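Informe de evaluación: sistema de bandejas y módulos Jeltbridge para almacenes de recambios

La Dirección de Compras de Dancombe ha evaluado durante siete semanas el sistema de organización Jeltbridge, distribuido por Perron, con vistas a su implantación en el almacén central. El edificio data de 1903 y conserva pasillos estrechos, circunstancia que condicionó la elección de un mobiliario poco profundo.

El conjunto recibido consta de dos cuerpos de estantería, un carro auxiliar y 213 etiquetas adhesivas. El montaje no presentó dificultades, aunque las instrucciones en español omiten el apartado relativo a la fijación mural y fue preciso consultar la versión francesa.

En el uso diario, los cajones se deslizan con suavidad y los topes impiden su extracción accidental. El carro resulta menos satisfactorio: las ruedas delanteras se bloquean en las juntas del pavimento y el freno exige una presión excesiva. Las etiquetas, por su parte, se desprenden con facilidad en las zonas húmedas.

Frente a la gama Flava, en servicio desde febrero, Jeltbridge ofrece mayor capacidad por metro lineal – a cambio de un precio superior y de un plazo de entrega más largo.
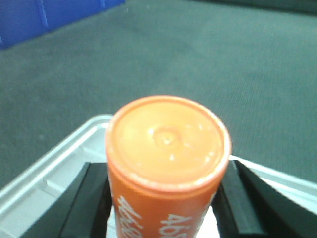
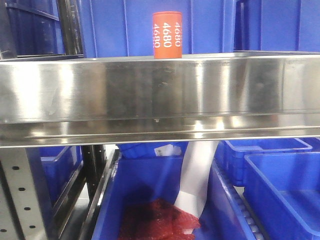
En materia de limpieza, las superficies admiten detergente neutro y no requieren productos específicos. El fabricante desaconseja los estropajos abrasivos, indicación que debería figurar en el propio mueble y no únicamente en el folleto de garantía.

Se recomienda la adquisición de las estanterías y se desaconseja la del carro en su configuración actual. Las solicitudes de los distintos departamentos deberán remitirse a la Dirección de Compras antes del 27/9/24, con indicación de las medidas disponibles y del número de cajones previsto.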